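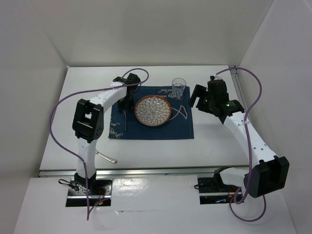
Table setting at the Bretside banquet kitchen moves to the arms in March. Staff there have been asking what it means for their shifts, so we put the main points in one place.

The kitchen sets more than 600 places on a full event day. Until now that has been done by a team of 6, starting well before the cooks come in. Under the new plan the two arms at each station lay the mat, plate, glass and silverware, and people do the checking, the folding and anything out of the ordinary. Chairs, centerpieces and high tables stay with the crew.

Ignacio Paredes, who runs the floor at Bretside, has been working with Nundico on the order of steps. The fork and the knife take the most practice – thin handles on a flat table are hard to pick up cleanly. Plates were easier. Glasses are still being handled at low speed.
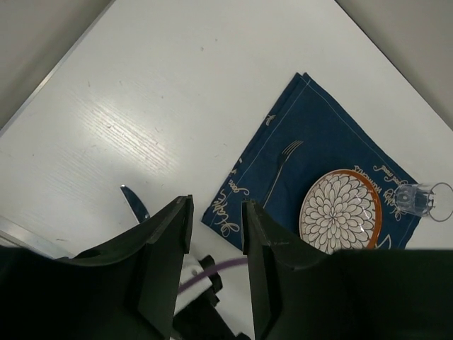 Will anyone lose hours?
Hours stay the same through the end of the season. Two people from the setting team are training as station leads, and the others will move to service and prep, at the same rate of pay.

Training takes 20 hours, all of it on paid time. It covers starting and stopping a station, clearing a dropped item, and when to call Nundico. The sign-up sheet is by the time clock at the Gallardo Street entrance. Please put your name down by 25/07/2019, and tell Ignacio if you need an early or a late group.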